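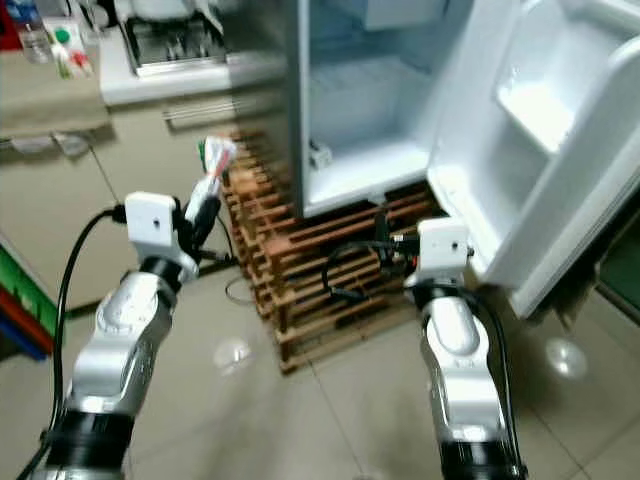
Der offene Kühlschrank auf seinem Holzgestell, vom Kopf unseres Roboters gesehen. Links die Tüte im Greifer.

In den letzten Wochen habe ich hier wenig geschrieben, und der Grund ist eben dieser Kühlschrank. Wer meine früheren Einträge kennt, der weiß, dass ich an der Frage arbeite, wie ein Roboter mit zwei Armen Dinge im Haushalt einräumen kann. Damals ging es um Schubladen. Schubladen sind angenehm, sie bewegen sich auf einer Geraden und bleiben danach stehen. Eine Kühlschranktür macht das nicht. Sie schwingt, sie federt an der Dichtung, und je nachdem, wie voll die Fächer in der Tür sind, schwingt sie anders.

Ich will heute über ein Ergebnis berichten, das Oľga Procházka und ich im Projekt Nodoso bekommen haben. Es ist ein kleines Ergebnis. Trotzdem hat es meine Meinung zu einer Sache geändert, über die ich mit Darragh Breathnach lange gestritten habe, nämlich ob man die beiden Arme zusammen oder getrennt lernen lassen soll.

Zuerst die Aufgabe. Der rechte Arm öffnet die Tür und sorgt dafür, dass sie offen bleibt. Der linke Arm hält währenddessen eine Tüte und legt sie in den Innenraum. Danach ziehen sich beide Arme zurück, und zwar in dieser Reihenfolge: zuerst der linke, dann der rechte. Wenn der rechte zu früh loslässt, kommt die Tür dem linken entgegen. Das haben wir öfter erlebt, als mir lieb ist.

Die Tüte ist dabei schwieriger, als man denkt. Eine Flasche oder eine Dose hat eine feste Form, und wenn der Greifer sie einmal hat, weiß man ziemlich genau, wo ihr anderes Ende ist. Bei einer Tüte aus Plastik weiß man es nicht. Das obere Ende knickt um, der Inhalt rutscht, und die Stelle, an der sie zuerst die Kante des Kühlschranks berührt, ist bei jedem Versuch eine andere. Wir haben absichtlich mit solchen Dingen trainiert und die festen Gegenstände erst später dazugenommen.

Unsere Daten stammen aus Vorführungen per Fernsteuerung. Ein Mensch führt beide Arme, und wir speichern die Gelenkwinkel, die Öffnung der Greifer und die Bilder der Kopfkamera. Insgesamt haben wir 795 Vorführungen aufgenommen. Etwa die Hälfte hat Oľga gesteuert, den Rest ich. Man kann unsere Stile in den Kurven deutlich unterscheiden: sie bewegt die Arme langsam und gleichmäßig, ich mache kurze, schnelle Bewegungen und warte dann. Für das Lernverfahren ist das nicht egal. Ein Modell, das beide Stile sieht und keine Information über die Person hat, mittelt zwischen ihnen, und der Mittelwert aus »warten« und »langsam fahren« ist eine Bewegung, die zu gar nichts gut ist.

Deshalb haben wir einen kleinen Zusatz eingebaut. Das Netz sagt nicht nur den nächsten Schritt voraus, sondern einen ganzen Abschnitt von bis zu 100 Schritten, und dazu bekommt es während des Trainings eine verborgene Variable, die den Stil der Vorführung beschreiben soll. Beim Ausführen setzen wir diese Variable fest auf null. Die Idee ist nicht von uns, man findet Ähnliches bei generativen Modellen schon länger. Neu ist für uns nur, dass wir für jeden Arm eine eigene Variable benutzen.

Und damit bin ich bei dem Streit. Darragh war immer der Ansicht, dass man zwei Arme als ein System mit doppelt so vielen Gelenken behandeln muss. Ein Netz, eine Ausgabe, fertig. Ich war der Ansicht, dass man zwei Netze braucht, die nur wenige Informationen austauschen, denn die meiste Zeit haben die Arme nichts miteinander zu tun. Als Argument hat er mir eine Dissertation aus dem Jahr 2006 geschickt, in der es um das Tragen von Kisten mit zwei Armen geht. Dort hat er natürlich recht. Eine Kiste verbindet die Arme mechanisch. Eine Tür und eine Tüte verbinden sie nur durch die Zeit.

Wir haben drei Varianten verglichen. Variante A ist Darraghs gemeinsames Netz. Variante B sind zwei Netze ohne jede Verbindung, die aber dasselbe Kamerabild sehen. Variante C sind zwei Netze, bei denen jedes den geplanten Abschnitt des anderen als Eingabe bekommt, jeweils um einen Takt verspätet.

Für den Test haben wir jede Variante am selben Aufbau 100-mal laufen lassen, mit der Tüte an leicht veränderter Stelle im Greifer und mit dem Roboter an leicht veränderter Stelle vor dem Kühlschrank. Ein Versuch gilt als gelungen, wenn die Tüte nach dem Rückzug beider Arme im Innenraum liegt und die Tür keinen Arm berührt hat, den sie nicht berühren soll.

Ich hatte erwartet, dass C gewinnt, A in der Mitte liegt und B ganz schlecht ist. C war tatsächlich am besten. Aber B lag klar vor A! Zwei Netze, die nichts voneinander wissen, haben die Aufgabe also häufiger geschafft als ein Netz, das alles weiß. Ich habe zwei Tage lang nach einem Fehler in der Auswertung gesucht und keinen gefunden. Oľga hat dann das Training von A mit anderen Startwerten wiederholt, das Bild blieb dasselbe.

Unsere Erklärung geht so. Bei A lernt das Netz Zusammenhänge, die es in den Daten gibt, aber in der Aufgabe nicht. Wenn Oľga steuert, steht der rechte Arm meistens ein bisschen tiefer, und der linke fährt langsam. Das Netz schließt daraus, dass der linke langsam fahren muss, wenn der rechte tief steht. Steht der Roboter nun zufällig etwas anders vor dem Kühlschrank, dann ändert der rechte Arm seine Haltung, und der linke ändert sein Tempo mit, ohne jeden Grund. Bei B kann das nicht so leicht passieren. Dort sehen sich die Arme nur über das Kamerabild, und offenbar reicht das in den meisten Fällen.

Es reicht aber nicht beim Loslassen. Fast alle Fehler von B entstehen am Ende, wenn der rechte Arm die Tür freigibt und der linke noch im Kühlschrank ist. Von oben verdecken Tür und Gehäuse einen Teil der Arme, und auf den Bildern ist die Tür in der Bewegung oft unscharf. Da hilft die Verbindung in Variante C. Der rechte Arm weiß, was der linke vorhat, und wartet.

Nun zu den Dingen, mit denen ich nicht zufrieden bin.

Der Kühlschrank steht auf einem Gestell aus Holzlatten. Mit dieser Höhe kommen die Arme gut zurecht. In einer normalen Küche wäre der Innenraum woanders, und ich glaube nicht, dass unser Modell das ohne neue Vorführungen verkraftet. Außerdem ist das Fach innen leer. Ein echter Kühlschrank ist voll, und dann muss man schieben, stapeln oder eine Lücke suchen. Das ist eine andere Aufgabe, und ich möchte nicht so tun, als hätten wir sie gelöst.

Auch die Kabel an den Greifern machen Sorgen. Sie hängen in Schlaufen, und bei einigen Versuchen ist eine davon am Gestell hängen geblieben. Diese Versuche haben wir als misslungen gezählt, obwohl das Lernverfahren nichts dafür kann. Oľga meint, man sollte sie getrennt angeben. Ich meine, wer einen Roboter baut, der ist auch für die Kabel verantwortlich. Im Bericht werden wir vermutlich beide Zahlen nennen.

Zum Rechenaufwand, weil ich danach per Mail gefragt wurde: Variante C braucht für eine Vorhersage im Mittel 141 Millisekunden auf unserem Rechner. Das klingt langsam, ist aber kein Problem, wenn man ganze Abschnitte vorhersagt und den nächsten schon berechnet, während der alte noch läuft. An den Übergängen mischen wir die beiden Abschnitte mit einer einfachen Gewichtung. Ohne diese Mischung ruckelt der Arm, und mit einer Tüte im Greifer ist Ruckeln besonders unangenehm, weil der Inhalt nachschwingt und man den Effekt noch im nächsten Abschnitt sieht.

Darragh habe ich die Ergebnisse natürlich sofort geschickt. Seine Antwort war kurz: Mit mehr Daten würde A die anderen einholen. Das kann sein. Ich halte es sogar für wahrscheinlich, nur weiß keiner von uns, wie viel mehr man bräuchte, und Vorführungen sind teuer. Nach zwei Stunden Steuern tun mir die Unterarme weh, und meine Bewegungen werden so schlecht, dass ich sie selbst nicht lernen möchte.

Im Juni wollen wir die Versuche mit einer zweiten Tür wiederholen, einem Hängeschrank, der nach oben aufgeht. Dort wirkt die Schwerkraft gegen den haltenden Arm, und die Verbindung zwischen den Armen müsste wichtiger werden als bei der Kühlschranktür. Wenn B dann immer noch vor A liegt, muss Darragh mir ein Abendessen bezahlen. Im anderen Fall zahle ich, und der Eintrag darüber wird etwas kürzer.

Wer sich für die Gewichtung an den Übergängen interessiert, kann mir schreiben, den Code dafür gebe ich gern weiter. Den Rest veröffentlichen wir zusammen mit dem Bericht.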